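Notebook, Brollgate bench, September

Hydrogen horn, second proper night run

Starting 9.40 in the morning with tea and a full disk. The logger ran all night without falling over, which puts last night ahead of every other night so far. 2359 spectra in the folder. I have decided to be pleased for the length of one mug and then look at them.

Setup, for whoever inherits this book: horn pointing straight up, first amplifier (the Urkis one) bolted at the throat, filter, second amplifier, long cable down the wall, receiver on the shelf by the door. Centre frequency 1420.4 MHz. Nothing moves. The Earth does the scanning, free of charge and without a stepper driver to burn out. We sit at latitude 53, so straight up means a strip of sky at declination 53, and that strip goes over the Milky Way twice a night at this time of year: once in the evening at the Cygnus and Cepheus end, and again in the small hours over towards Perseus. Two bumps, then, with a dull stretch between. If we see two bumps we have a radio telescope. If we see one bump we have a problem, and if we see none we have a very large funnel.

We see two bumps.

They are late, though. Both by the same amount, as near as I can measure off the plot, and that amount is one hour. I spent longer than I care to write down wondering about the tilt of the horn. I had the spirit level out. I had the level out twice, in fact, the second time turned end for end in case the level was lying. A tilt of that size would have had the horn visibly leaning on the shed like a man outside a pub, so it was never going to be that.

It was summer time. The receiver machine writes universal time, the plotting script assumed local time and helpfully corrected it, and then the sky chart I was comparing against was in local time without saying so. Put everything in universal time and the bumps land where they should. Note for the wall: ALL CLOCKS UNIVERSAL. There is already a note on the wall that says this. It is in my handwriting.

Noise

Did the hot and cold test before packing up last night. Hot load is the slab of absorber across the mouth of the horn, cold load is the sky overhead, well before the plane came round. Three goes at each, swapping over quickly so the gain had no time to wander. Receiver noise comes out at 95 K, cable losses and all. The number on the Urkis data slip is a good deal lower, but that number belongs to a single amplifier in a nice warm test room and ours lives in a biscuit tin on a pole. I would have been happy with worse. I was happy with worse, in July, when I had the filter in front of the first amplifier and was calling the result "encouraging".

Things still wrong with the noise test: the absorber doesn't cover one corner of the horn. I held it in place with an elbow. An elbow is at body temperature and I am fairly sure it isn't a calibrated standard. Cut a bigger piece.

Ripple

The flat part of the spectrum still isn't flat. There is a slow wave across the whole band, a few cycles from end to end, and it gets worse when the night cools down. It looks like a standing wave between the horn and something further along. I've tried:

- reseating every connector. One was finger tight. Ripple the same, pride slightly lower.
- a small attenuator between the second amplifier and the long cable. Ripple went down by something like half. Leave it in.
- swapping the long cable for the other long cable. The same ripple but in a different place, so the cable length matters, so it is a reflection and I should stop blaming the receiver.
- blaming the receiver. No change.

Next is another attenuator at the receiver end. We have signal to spare. After that I will fit the wave and subtract it, but I want it small before I start subtracting things, or I will be subtracting hydrogen.

For now I am dividing each spectrum by one taken in the dull stretch between the bumps. That works better than it deserves to. The snag is that the dull stretch has hydrogen in it as well, just less, so we are taking a bit of the sky away from the rest of the sky. Fine for a plot on the wall. Poor for a number in a table.

Bad spectra

53 of the 2359 are rubbish. All of them have the same narrow spike, a shade below the line, dead straight sides, comes and goes like a door. Hydrogen doesn't behave like that. I lined up the times against everything in the building that switches itself on and off: fridge, boiler, router, the outside light that thinks foxes are burglars. The winner was the dew heater supply on the optical mount next door, which pulses when it gets damp. Unplugged it this morning and plugged it back in with the receiver running, and there was the spike, waving.

So the heater supply goes in a metal box or goes away. The optical people (also me) will complain.

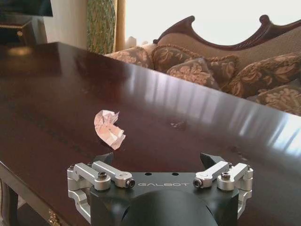
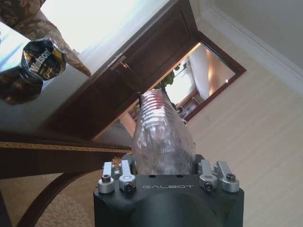
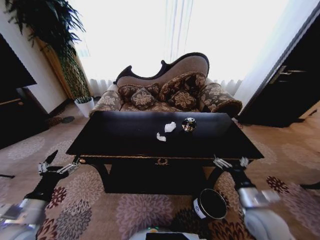
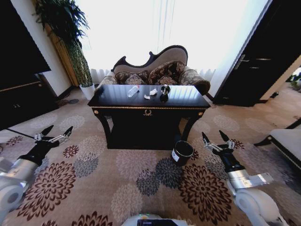 Can we just throw the spiked spectra out before averaging?

For this run it is fine to drop them, because they are few and scattered and none falls on the peak of either bump. Write down which ones went, keep the originals, and don't let the script do it by height alone, or one day it will throw away something real for being too tall.

Velocities

After lunch. This is the part I was looking forward to and so of course it has gone badly.

The idea is simple enough. Gas coming towards us shows up at a slightly higher frequency than it should, gas going away slightly lower, and so the shape of the line tells you how the gas is moving along that line of sight. In the early hours, looking out towards Perseus, there ought to be the local gas sitting near zero and then a second lump from the next arm out, coming towards us at a fair lick. Textbook stuff. There is a drawing of it in the front of this book with an arrow.

Our second lump is there. It is a beautiful second lump. But the local gas, which should be sitting near zero, is off to one side by an embarrassing amount, and it has taken the lump with it.

Went through it in order. Receiver crystal first: checked against the reference and it is out by a hair, worth a small fraction of the shift. Then the frequency axis: the software gives channels from the low end up, I had them from the low end up, so that was all right, and I was a bit disappointed. Then the correction for our own motion. The Earth goes round the Sun at 30 km/s, near enough, and the Sun is moving among its neighbours as well, and both of those have to be taken out before zero means anything. The spin of the Earth hardly comes into it, being less than half a kilometre a second even at the equator, and straight up it does nothing at all.

I had the sign backwards. Where I should have added, I took away, so instead of removing our motion I had put it in a second time. You would think a person would notice. The tell was comparing the two ends of the night: the local gas was wrong by different amounts at the evening crossing and the morning one, and the difference went the way the correction goes, only doubled. A wrong crystal would have shifted both ends alike. Worth remembering as a test.

With the sign turned round, local gas sits on zero to within a channel or two, and the second lump is where the drawing says. I drew a small tick next to the arrow. I then drew a larger one.

Software

Aidoo (the logging program, for new readers) still writes one file per spectrum and names each by a number that starts again at nought whenever it is restarted. This is how we lost half of the first run. I have put in a line that makes a new folder at each start, and that will do until somebody with more patience rewrites it. It also stops quietly when the disk is full and leaves the little green light on. I've grown to hate that green light.

Averaging: six minutes per point looks right. Less than that and the faint side of the bump disappears into the grass. More and the sky has moved enough to smear things, though with a beam as fat as ours you would have to be very lazy before it showed.

Mikavside

The horn for the Mikavside site is folded and riveted but not taped. Foil tape on the inside seams as well as the outside this time. The first horn has a gap down one edge you can see daylight through, and while I am told that a gap that narrow doesn't matter at this wavelength, a spider has moved in and I'd like to be able to say that about the spider too.

The plan there is the same horn, same height off the ground, tipped over to the south to catch a different strip. It will need its own hot load. It will need its own biscuit tin. There is no mains at the far end of the plot, so either a battery box or a very long lead and a conversation.

To do, in the order I am likely to do it:

- tea
- bigger absorber, no elbows
- attenuator at receiver end, rerun the ripple test with both cables
- heater supply into a metal box, watch for the spike on a damp night
- fix the sign in the copy of the script on the other machine as well, where it is still wrong
- replot last night from the raw files, both crossings, proper velocities, and pin it over the old one
- order foil tape
- rivets for Mikavside, the short ones, the long ones foul the flange

4.15. Restarted the logger for tonight. New folder made itself, clock in universal time, disk nearly empty. Green light is on, for what that is worth. Forecast says drizzle, and the horn lid is a shower curtain, so I've put a brick on it.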